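5.2 Slip during shoe placement

The placement task was the only one in the Mollamix set in which the failure rate rose over the collection period. Operators picked up each shoe of a pair with a hand-held gripper and put it on a two-tier stand. The same finger geometry is used on the Drarkonico arm, so a fault in the fingers appears both in the recorded demonstrations and in any policy trained on them. Of 121 placement episodes reviewed, 41 contained a slip, defined as visible motion of the shoe relative to the pads while the gripper was commanded closed or held closed by hand.

Slips were first put down to operator fatigue. Perla Cuautle re-annotated the episodes by grasp location and found that they clustered at two places: the heel collar and the waist of the sole. At the waist, the fingers have to bridge the rim and the ribbed border, and contact is limited to a narrow strip on each pad. Any loss of pad material there reduces the contact area directly. 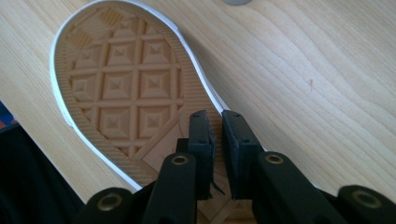
5.3 Effect of grasp location

A heel collar grasp puts the shoe's center of mass well away from the contact line. The shoe then acts as a pendulum, and the pads have to resist torque as well as weight. With new pads this was not a problem at normal hand speeds. With worn pads the shoe rotated toward the toe-down position, usually as the operator slowed down above the tray. The rotation was small in most cases and the operator corrected it without regrasping.

These corrected episodes are the harder ones to deal with. They end with the shoe on the stand and pass the automatic success check, but the wrist path contains a compensating motion that has no meaning when the grip is sound. A policy trained on the unfiltered set reproduced this motion on the Drarkonico arm with new pads fitted, and twice drove the toe of the shoe into the upper tray.

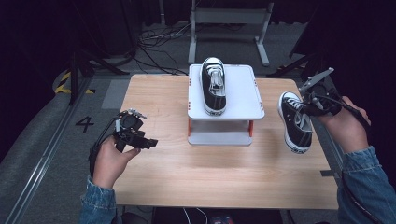
Figure 7. Two-handed shoe placement. One sneaker is on the upper tray; the second is held near the heel collar by the right gripper.

5.4 Pad condition

Pads were inspected by Montserrat Meléndez at the end of November, after the review. Wear was concentrated on the lower corners. Peeling at an edge was a poor predictor of slip by itself, but a lifted corner was a good one: 18 of the 41 slip episodes were traced to gripper units with at least one corner no longer bonded to the holder. Wear was also uneven between the two fingers of a unit. We suspect the habit of dragging one finger along the tabletop before closing, although the logs do not record table contact and we could not test this.

The Galindo adhesive specified in the build notes had been replaced on some units with a general-purpose glue. Records of which units were affected are incomplete. Pads are now checked before each session, and both pads on a unit are changed together. The Kendulus logging tool has a pad-change field for this purpose -- it had existed from the start and was left blank.
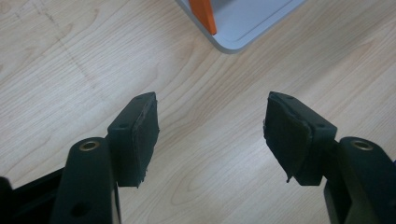
Can episodes recorded with worn pads be kept for training?

Episodes without a slip can be kept. Those with a corrected slip should be removed or cut before the correction begins, as the final success label does not separate them from clean placements.

Contact the corresponding author | Copyright the authors | Back to top
Shares 18 | Comments 2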